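Cistness Boards > Simulation and Benchmarks > Good practice
Thread: Minimum reporting rules for household clutter scenes
Page 1 of 1

tallowgate
Posted Sep 6, 2025
I have been asked to draft a short reporting standard for simulated pick-and-place in domestic scenes, and I would like it pulled apart before it goes any further. The draft is for fixed-base arms working over raised surfaces such as cabinets and toilet tanks. Current text:

1. Every reported success rate states the number of episodes and the number of distinct layouts. 80 episodes over 40 layouts is a different claim from 80 episodes over one.
2. Object placement is randomised from a published seed list.
3. The base pose of the arm is fixed per layout and given in the layout file.
4. A failed reset is logged and counted separately from a failed grasp.
5. At least one wrist view and one external view are stored for each episode.

Rule 5 is the one I expect trouble over. The wrist view is the only one that shows what the fingers are doing near a surface, and it is also the one most often left out of the release to save space.

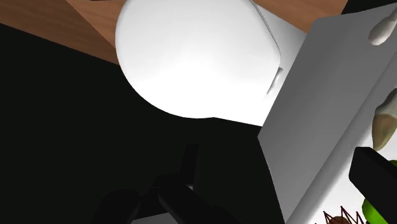
Does a failed reset count against the policy? It is logged under its own heading and left out of the success rate, but the number of resets has to be printed beside that rate.

Comments by rule number, please.

ninepin_k
Rule 1 is fine. Rule 2 is too weak. A seed list is no use if the physics engine version is missing, as the same seed will settle the objects differently after an update. We lost most of August to this on the Cirnow set: 1,384 episodes, all with valid seeds, and the resting poses did not match on the second machine. Store the settled poses as well as the seeds.

tallowgate
Agreed. Rule 2 now reads "published seed list, engine version and settled object poses at the first step".

oldharrow
I disagree with rule 5 as written. Two views for every episode is a storage rule dressed up as a quality rule. If the joint states and object poses are logged in full, any view can be rendered again later. I would ask for the state log and make images optional.

ninepin_k
Only if the renderer and its lighting are pinned. White fittings under a strong light go to flat white with no edge left in them, and a policy trained on images will see that. A re-render with a slightly different exposure is a different input. The images the policy was given are part of the record.

oldharrow
Then the rule should say "the images used as policy input", and leave out views the policy never had.

tallowgate
That helps the policy side but does nothing for the reviewer. I want one external view regardless, wide enough to take in the wrist, the gripper and the surface it is working over. Clearance to tall objects is the usual point in dispute, and it can't be judged from a wrist view alone.

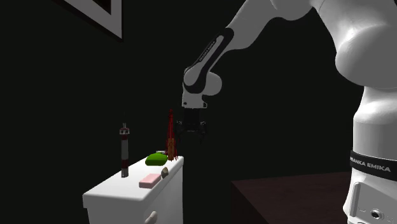 External view, gripper open beside the red spired model.

My proposal for clearance is that the layout file lists the tallest object on the surface and the start pose of the gripper relative to it. Anyone reading the results can then work out whether the approach was from above or from the side.

fenwick_tm
Could we also deal with contact? In our runs a pick that knocks over a neighbouring object is scored as a success so long as the target is lifted. Susatico score it as a failure. The two tables are then placed side by side in papers as if they meant the same thing.

tallowgate
New rule 6: "Displacement of any non-target object is reported. The threshold used is stated." I would rather not set the threshold. A small block nudged sideways and a tower pushed to the floor are plainly different cases, but the line between them depends on the task.

oldharrow
If you don't set it, people will choose whichever value flatters them.

tallowgate
They will, and it will be in print next to the result. I can live with that in a first version.

ninepin_k
One for rule 3. Please require the support under the base to be in the layout file too, with collision switched on. I have seen arms standing on a box that exists for the renderer only, and the elbow passes straight through it. When the box sits hard up against the fitting, as in the layout below, that changes which approaches are reachable.

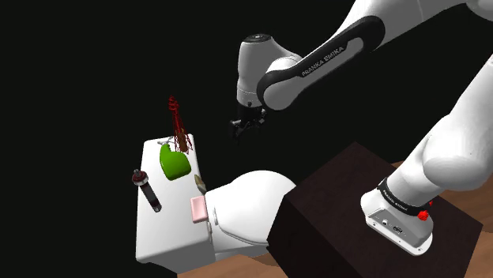

Kavitha Mathew: I would go further on rule 3 and ask for the full collision mesh of every fixed item, with a note where a simplified hull has been used. A convex hull over a lattice shape fills in the gaps between the legs, and a grasp that works on the drawn shape is then refused by the solver. We found this in Joseph after 800 episodes and had to throw the lot away.

tallowgate
Accepted in part. The note on simplified hulls goes in as 3b. Full meshes will be "should" and not "must", as some asset licences don't allow them to be passed on.

oldharrow
Still against the external view as a "must". Please record that.

tallowgate
Recorded. Rule 5 stays as "must" for policy input images and for one external view per episode. The lower limit on external resolution is still open, so send figures if you have them.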